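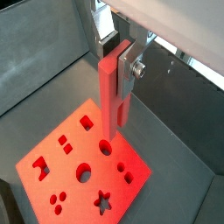
Subject: Re: Shape boards – which to keep, what's missing, who is bringing what
Date: January 28, 2021

Replying to everything in one go, typing fast, dinner is on. My answers are under the quoted bits.

> Hi all,
>
> Before the April toy swap we need to settle the shape sorters. There are
> far too many in the cupboard at Bruminside and half of them are short of
> pieces. I'd like to get it down to a shelf and a half. Questions:
>
> 1. Do we keep the big square boards with the holes or only the boxes with
> lids? The boards take up a lot of room and the little ones walk off with
> the blocks.

Keep the boards. Please. The boxes are fine for twos but once a kid has worked out that the lid comes off, that's the end of it, they lift the lid and tip the blocks in. With a flat board there's no lid. Block goes through or it doesn't.

Also the thick ones are much better than the thin ones. On the thin ones you can sort of shove a block in crooked and it sits there looking done. Thick board, it has to line up.

The red-orange board with twelve holes is the one I'd save if the cupboard was on fire. More holes than most and some of them are close enough in shape that you have to look twice. My group went at it all fall. Two small rounded squares side by side, then the tilted one, then an oval – the oval is the one everybody tries first and it's the wrong one for nearly everything.

> 2. Can we mix sets? We have a bag of blocks that don't seem to belong to
> any board. Could we just put a handful with each one?

No no no. Did this two years ago, never again. A block that is a hair too big for every hole is no fun for anyone, you get crying, and then you get a grown up leaning on it with the heel of their hand, and then you get a split board. If a block doesn't go cleanly through a hole on the board it lives with, take it out.

What I do with strays: they go in the plain building bin. Nobody minds a long red block in a building bin. Long ones are good for bridges.

One exception. If a board is short a piece and a stray really does fit, try it on all four turns before you say yes. I've been fooled by square-ended blocks which went in one way and jammed the other. Try it from the back as well.

> 3. Is it worth buying replacement pieces? Mamevik do a bag of 37 for the
> older sets. Prerovex have a new board altogether, but it's 199 with
> shipping and I'm not sure we'd get that past anyone.

199 is silly money for one board. I'd say no, and I'd say it again if they threw in a carry bag.

Mamevik bag – maybe. Before ordering, somebody measure. The older sets changed size at some point and the catalog doesn't tell you, you only find out when the bag is open and then they won't take it back. Measure the hole, not the block, the blocks get worn at the corners. I have a plastic caliper you can borrow, it's in the drawer under the kettle, do not let it go in the play dough box again.

If there's a vote I vote one bag, see how many gaps it fills, then decide on a second.

> 4. Color. Some parents have said the blocks should match the color of the
> hole so it's easier. Should we paint them?

Would rather not. If everything is color matched they stop looking at the shape, they just look for red. All one color is harder but that's where the thinking happens. I watched one girl hold a long block over a hole, end down, turning it a bit, turning it back, for what felt like a week. She didn't need it painted, she needed everyone to stop saying "try the other one."

For the really young ones, put out fewer blocks instead. Three blocks, not the lot. Add one when it gets boring.

And paint chips. And it makes the blocks a tiny bit fatter, so see number 2.

> 5. Cleaning. What is everyone using?

Damp cloth, bit of dish soap, second cloth, dry them standing on end so air gets round. Not the dishwasher. Not a soak overnight, somebody did that with the Londoño puzzles and they came out like potato chips. For the insides of the holes a bottle brush, or an old toothbrush for the small ones. You would not beleive what is in the small ones. Raisins mostly.

> 6. Storage. Bags or boxes? I found one board in three different places.

One drawstring bag per board, blocks in the bag, bag tied to the board thru one of the big holes. Then it can't get separated unless someone unties it. Write the number of blocks on the bag in marker so whoever packs up can count them back in. Stack boards flat, heaviest at the bottom. Standing on edge they slide and take out a toe.

Labels: the sticky ones fall off in the damp. Use a luggage tag.

> 7. Last thing, the swap itself. Last time we had 120 through the door and
> the toddler corner was chaos. Ideas?

Put the boards on the floor on a mat, spread well apart, not on the table. On the table they all crowd one side and the blocks end up underneath anyway. A floor board, a kid can get right over the top of it and look straight down into the hole, and that's half the trick of it.

2 boards out at a time is plenty. Swap them at the half hour. Keep the rest in the back room with the door shut.

And could we have the good mat this time, the grey one, the patterned one hides everything and I was finding cylinders till summer.

Things I still need from people:

– whoever has the blue bag from the hexagon set, bring it back, I have the board and no blocks
– anyone with luggage tags they don't want
– one person to measure before we order from Mamevik
– a yes or no on the building bin, is it staying at Bruminside or going to the swap

I can do the sorting on Saturday morning if someone else unlocks. Not before ten. Will bring the bottle brush and the soap, somebody else do cloths.

Sorry for the long mail, will fix the subject line next time.

--
You are getting this because you are on the Bruminside toy library list. Reply goes to everyone. To leave the list, send a blank message with the word "leave" as the subject.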